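Last updated: Mar 19, 2018

Floor finish wear, Karkavex water-based topcoat, continued from the August notes.

Panel set 3 done to 2,000 cycles on the abrader, 60 grit wheel, dry. Weight loss 693 mg on the worst panel, which is the one with the tinted base. Clear-coated panels lost less, but I don't trust the balance below 10 mg, so no ranking yet. 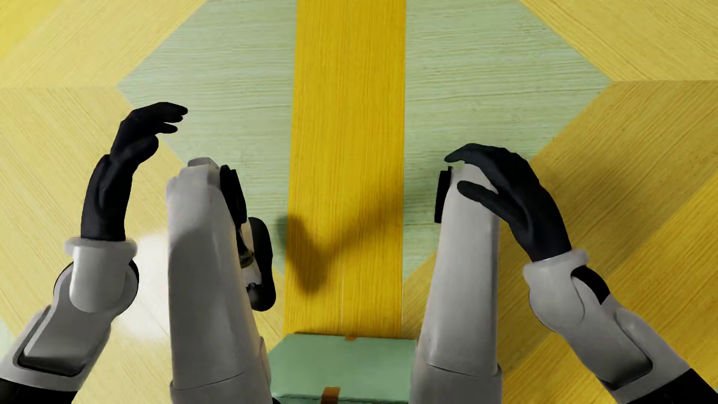
Ivars Paju

Tinted coats again fail first at the seams between colors. Yellow over sage is the combination to watch: the yellow carries more pigment and the binder film over it is thinner at the same wet load. Masking tape pulled at 24 h left a ridge. Pulled at 4 h, no ridge, slight bleed along the grain. Prefer the bleed.

Oltis hardener: old can had skinned over, discarded. New can mixed by weight this time. Pot life shorter than the sheet says. Cosmin Roman gets the same result on his bench, so it is the batch and not my mixing.

Gloss readings drift if the head is turned across the grain. From now on read along the grain only, and note the panel orientation on the back in pencil.

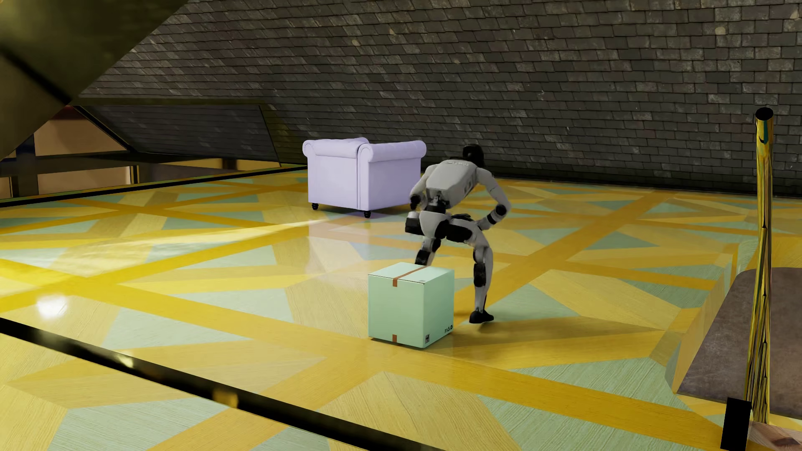

Patterned floor, gloss finish, box and armchair in place.

To do: recoat set 4, lighter first pass. Ask Pongsiri for the matte sample. Recalibrate balance before the next weighing.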